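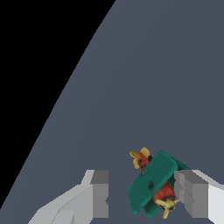
What gets checked before the Ondora cast signing at Ciststead?

Doors, barriers, cables, stage steps – same as the Bisesholm one in September.

Last updated 2025-06-02
By the Agbenyega fan desk

Fire exits – OK, all 3 open
Barriers – OK. One foot loose, retaped
Stage steps – FAIL, no edge tape
Capacity 2,165 – sign not up yet, chase
Cables at photo booth – matted, recheck before doors

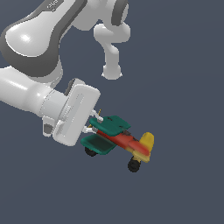
Merch and prop tables need lids befor the crowd comes in. Last time more than 17 bits went missing. Anything as small as the toy biplane goes under cover, no exeptions.

3 comments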